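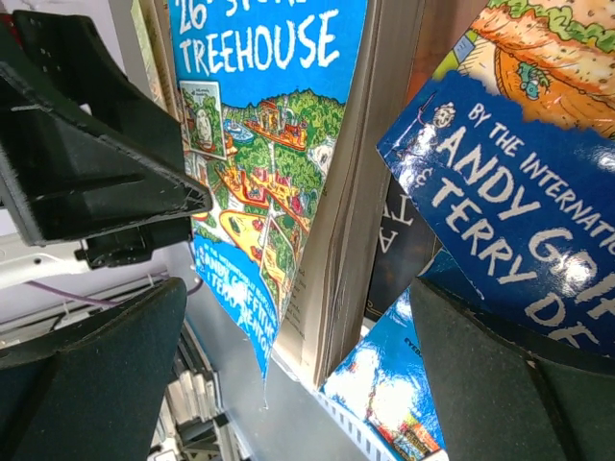
我修旧钢琴，也卖旧钢琴，顺便教大人弹琴，店名叫 Kotden 琴房，开在 Gotmont 老街靠河的那一头。常有人在门口探头问：你们家的琴怎么都是旧的呀？我一般先请人进来坐，坐下以后再慢慢聊。我对旧东西的看法，跟家里那本《The 26-Storey Treehouse》差不多：蓝色封面右下角撕破了一点，翘着毛边，里面的纸也旧了，可树屋照样是树屋，小船照样是小船，孩子拿起来照样一口气往下看。钢琴也是这样，漆面磕了碰了，琴键边上磨圆了，只要弦轴还咬得住、音板还好好的，它就还能响很多年。当然也有真不行的，后面我会讲，不行的我会直说。

先说说我们是怎么来的

我原来不是干这行的。我在 Farnotport 的一家航运代理公司做了好多年单证，每天对着提单和箱单，核对箱号、毛重、目的港，眼睛都快看成方的了。那时候租的房子楼下有个搬家公司的仓库，有一年二月，天冷得要命，我下班回来看见仓库门口立着一台立式钢琴，没盖布，雨夹雪就那么飘在上面。我问师傅这琴要送到哪里去，师傅说不送，主人不要了，明天拉去拆。

我小时候学过几年琴，学得不好，考级考到一半就逃了。可是看见那台琴站在那儿，心里特别不是滋味，当场就说，那给我行不行？师傅看我的眼神像看傻子。最后我给了两条烟钱，又请他们几个人帮我抬上三楼，抬到二楼拐角的时候卡住了，卡了快一个小时，楼上楼下的邻居全出来看热闹，还有一位阿姨回家端了热水出来。那台琴后来在我家客厅里站了好几年，一开始有十来个键按下去起不来，中音区一弹像猫叫。

我就开始自己拆。现在想想胆子真大！那会儿我连击弦机有几颗固定螺丝都不知道，把整个机芯往外一抱，抱到一半发现踏板的顶杆还连着，进也不是退也不是，在那儿抱了半天等家里人回来救我。后来我请了一位老调律师上门，他看了一圈，没骂我，只是叹口气，把我装反的几个零件一个一个换回来。我跟在他后面问东问西，他走的时候说，你要是真喜欢，周末过来给我打下手。

这一打下手就是好几年。周一到周五看提单，周末去给人抬琴、递扳手、扫琴底下的灰。（琴底下能扫出什么来，我可以单独写一本书：硬币、发卡、铅笔头、麻将牌、一整副老花镜，还有一张压得平平整整的粮票。）再后来公司搬迁，我没跟着走，拿着补偿的那点钱回了 Gotmont，把外公家那间放农具的屋子清出来，挂了块牌子，就是 Kotden 琴房最早的样子。

店名的来历

这个问题问的人太多了，统一回答一下。Kotden 是我收来的第一台琴键盖内侧手写的一个词，用铅笔写的，很淡，不是牌子，牌子早磨掉了。我查过，问过，到现在也不知道它是人名、地名，还是哪位装配师傅随手记的东西。开店要登记名字的时候我想了一下午，想出来的都太文艺，念着不好意思，就用了它。有位老客人坚持说这是某个地方的方言，意思是“放稳”，我没法证实，但我挺喜欢这个说法的。

我们平时都做些什么

主要的活儿是修。送来的琴，或者我们上门去看的琴，情况五花八门，最常见的是受潮。Gotmont 靠河，梅雨季一来，家家户户的柜子都在返潮，钢琴更不用说。木头胀了，键就发涩；呢毡吸了水，手感就闷；琴弦上起一层锈，音色发毛。这类问题看着吓人，大多数都能解决，麻烦在于急不得。有人问我能不能拿吹风机吹一吹，千万别！我见过吹完以后音板开裂的，那条缝从低音码一直走到边上，看得我心都凉了。

其次是虫子。蛀呢毡的那种小虫，最喜欢没人弹的琴，越是关着盖子供在那里，它们住得越安心。所以我老跟客人讲，哪怕不会弹，路过的时候也掀开盖子乱按几下，让里面动一动，比放什么樟脑丸都管用。说到樟脑丸，也别直接丢进琴里，味道散不掉是一回事，化了以后沾在零件上，擦起来真是要了命了。

再有就是搬家搬坏的。腿断了，轮子掉了，踏板歪了，还有从楼梯上滑下来的。有一台琴是从货车尾板上翻下去的，主人在电话里哭，我赶过去一看，外壳惨不忍睹，侧板整个裂开，铁板倒是没事，弦也没断几根。那台琴我们前前后后修了大半年，外壳的木皮颜色怎么都配不上，最后索性把整面重新做了。主人来取琴的那天带了一大锅卤鸡爪，我们站在院子里吃，吃完才想起来还没试音。

调律也做。本地和周边几个镇都可以上门，远一点的地方我们会凑几家一起跑，免得你一个人出整趟路费。调律的时候希望家里安静一点，电视关掉，洗衣机先停一停，油烟机也停一停。小朋友想看可以坐在旁边看，我很欢迎，就是别在我听拍音的时候拍皮球，这个我真的扛不住。

卖琴是第三样，排在后面是因为我们真的卖得不多。店里摆着的琴都是我们自己整理过的，每一台都有一张手写的卡片，写着哪里换过、哪里补过、哪里还有毛病。对，毛病也写上去。有同行看了笑我，说哪有人卖东西先写缺点的。可是一台琴买回去，天天放在家里弹，那点毛病迟早要被听出来的嘛，我不如先讲了，你心里有数，我晚上也睡得着。

关于我们的账本

我有个习惯，经手的每一台琴都登记在本子上。这个习惯是做单证那些年落下的，改不掉了。到现在本子上登了262台，每台一个编号，写着从哪儿来、到哪儿去、动过什么地方。有几台来来回回出现了好几次，卖出去，孩子长大了又送回来，我们再整理一遍，又去了另一家。翻到这种页面我会多看两眼，有点像在看老朋友的行程单。

也有几页是划掉的。划掉的意思是没修成。弦轴板整个松了，钉什么进去都不咬；或者铁板裂了，补也补不牢；还有一台，里面被老鼠做了窝，零件啃掉了一半，打开的时候我和店里的小师傅都往后跳了一步。像这样的琴，我会跟主人讲明白，修它的钱够买一台好得多的，不值当。有些主人还是舍不得，那我们就拆，把能用的弦轴、呢毡、象牙色的旧键皮收好，将来修别的琴用。木料好的话，我会锯一小块下来打磨光，让主人带回去做个念想。

Maurya 那间屋子

去年我们把隔壁的铺面也租了下来，打通了一个门洞，给大人上课用，取名叫 Maurya。名字是学员们自己投票投出来的，我投的那个输了，输得很惨，就不说是什么了。

Maurya 只收大人，不收小孩。不是我不喜欢孩子，教孩子是另一门学问，附近也有教得很好的老师，你来问我，我会帮你介绍。大人学琴没什么人管，我看着着急。好多人走进来第一句话就是“我手指硬，是不是太晚了”，我都听出规律来了，说完这句话的人，眼睛一般已经在看琴了。

来上课的人什么样的都有。有退休以后来的，有下了夜班来的，围裙都没摘；有一位学员是开货车的，手特别大，八度对他来说跟玩儿似的，可弹轮指的时候自己跟自己急。还有一对母女，女儿陪妈妈来报名，结果妈妈上了两节课说太吵了不学了，女儿留了下来，一直学到现在。

我们不考级，也不开汇报演出。大家平时弹什么都行，老歌也好，电视剧里的曲子也好，想从巴赫弹起我也陪你。课上前半段我一般会让你弹音阶，你可以抱怨，边抱怨边弹就行。每个月底有一个晚上，大家带点吃的坐在一起，谁想弹就弹，弹错了就停下来喝口茶再弹。上个月有人弹到一半忘了谱，坐在那里想了老半天，底下有人帮他哼出来，哼着哼着一屋子人都在哼。

上课的琴就是我们修好的旧琴，每个学员可以挑一台固定的。我很鼓励大家换着弹弹看，每台琴脾气不同，有的键重，有的低音特别暖，有的高音亮得有点刺耳，弹久了你会知道自己喜欢什么样的。有几位学员就是这么把“自己的”那台买回家去的，我少了一台上课的琴，又得赶紧去整理下一台，痛并快乐着吧。

店里都有谁

人不多。我负责调律、整音，还有跟客人聊天，聊天占的时间比较长，这个我承认。店里有一位木工师傅，原来是做柜子的，话很少，手非常稳，外壳和琴腿上的活儿全归他。他不会弹琴，也从来不想学，但是谁的琴凳有一点点晃，他隔着一间屋子就能听见，然后默默走过来，把凳子翻过去拧一拧，再默默走掉。

还有一位小师傅，学机械出身的，来我们这里是为了学修击弦机。刚来的时候她把八十八个榔头排在桌上，按磨损程度一个一个分好了类，拿给我看，我当时就想，这个人我要留住。现在弱音毡、制音头、榔头整形这些细活她做得比我快，我嘴上不太服，心里是服的。

教课除了我，另有一位老师晚上过来。她脾气好得出奇，学员同一个地方错十遍，她能用十种不同的办法讲给他听。我就不行，我讲到第四遍就开始搓手。

对了，还有一只黄猫，不是我们养的，是它自己来的。下午太阳照进来的时候它喜欢睡在三角琴的盖子上，所以那台三角琴的盖子下午通常打不开。要看琴的朋友请上午来，或者自己去跟猫商量。

哪些事我们不做

不做电钢琴的维修，线路板那些我真不懂，送来也是耽误你。

不收来路不清楚的琴。以前吃过一次亏，抬回来没几天，真正的主人找上门来，大家都很尴尬。现在收琴要看看身份证，请你别介意。

不帮忙把旧琴刷成白色。我知道白色好看，拍照也好看，可是把一台好好的胡桃木面砂掉，再喷一层厚漆，我下不去手，木工师傅更下不去手，你跟他提这件事他会直接走到院子里去抽烟。要是琴本来就是白的，掉了漆，那我们很乐意补。

也不在电话里报维修的价。你说“有几个键不响”，可能是断了一根小绳子，也可能是整个中盘都变形了，隔着电话我猜不出来。上门看琴要收200元的定金，后面真的修了就从修理费里扣掉，没修的话就当路费。这个数从开店到现在没变过，大家别跟我还价啦，油钱都涨了多少回了。

常被问到的几件事

琴放在哪里好？离窗远一点，离暖气和空调出风口远一点，别贴着卫生间的那面墙。很多人家里摆来摆去，最后只剩下电视旁边那一块地方，也行，看电视的时候别把水杯搁在琴上就好。水杯，花瓶，鱼缸，都别放。鱼缸那位客人我到现在还记得，他是真的放了鱼缸。

多久调一次？新到家的琴先放一放，让它适应一下你家的干湿，然后再调。平常一年一次比较稳妥，弹得多的人家可以再勤一点。要是好多年没调过了，第一次调完音可能会往下跑，需要再补一次，遇到这种情况我会提前跟你说，免得你以为我偷懒。

旧琴和新琴到底选哪个？看你的预算，看你的手，也看你的耳朵。我开的是旧琴店，可我也劝过好几个人去买新的，有的人就是喜欢没有人用过的东西，那种高兴也是真高兴。你要是拿不定主意，来店里坐下弹一个钟头，不买也没关系，茶是免费的。去别家看琴，想让我陪着听听也可以，提前约就好。

旧琴能不能送给我们？可以问，但不是每台都能收。地方就这么大，门洞旁边已经堆了两台了，走路都要侧着身子。先拍几张照片过来，正面一张，打开上盖往里拍一张，键盘拍一张，再告诉我住几楼、有没有电梯。楼层这件事请一定讲实话！有人跟我说二楼，我们到了才知道是从半山腰往上数的二楼。

搬琴我们也帮忙联系。合作的搬运师傅是从前在 Farnotport 认识的老交情，就是当年在二楼拐角跟我一起卡住的那几位，其中两位后来也搬到这边来了。现在每次抬琴上楼，到拐角他们都要把那件事再讲一遍，讲得一次比一次惊险，我都怀疑我们卡的是不是同一个楼梯。

最近在忙的事

后院搭了个新棚子，专门用来放等着整理的琴。除湿机装好了，地面也垫高了，雨季来的时候总算不用半夜爬起来盖油布。木工师傅还给做了一排架子，放拆下来的旧零件，每一格贴着标签，字是小师傅写的，比我的好看多了。

Maurya 的晚课正在加一个班，给完全没摸过琴的人，从认键盘开始。班很小，只收3个人，多了我怕照顾不过来。已经有一位报了名，是老街卖豆腐的大姐，她说每天凌晨磨豆子的时候都在听钢琴曲，听了好多年，想自己弹一回。

另外在慢慢整理一台很老的三角琴，低音弦要全部重做，我跟几家做弦的问来问去，等他们回话等得心焦。什么时候能弄好我不敢讲，弄好了会在月底那个晚上请大家来弹，谁先到谁先弹。

怎么找到我们

地址是 Gotmont 老街565号，靠河那头，门口有一棵歪脖子的枇杷树，树下放着一张没有腿的旧琴凳，看见了就是到了。开车来的朋友请停在桥头的空地，巷子窄，开进来掉不了头，倒车出去又要惊动一街的人。

店里上午开门，中午会歇一会儿，下午开到天黑，晚上有课的日子灯会一直亮着。周一一般出门调律，店里没有人，电话打得通，接得慢一点。要是听见里面一个音翻来覆去地响，那是我在调琴，直接推门进来就好，不用敲，敲了我也听不见。

本页更新于10月16日，星期日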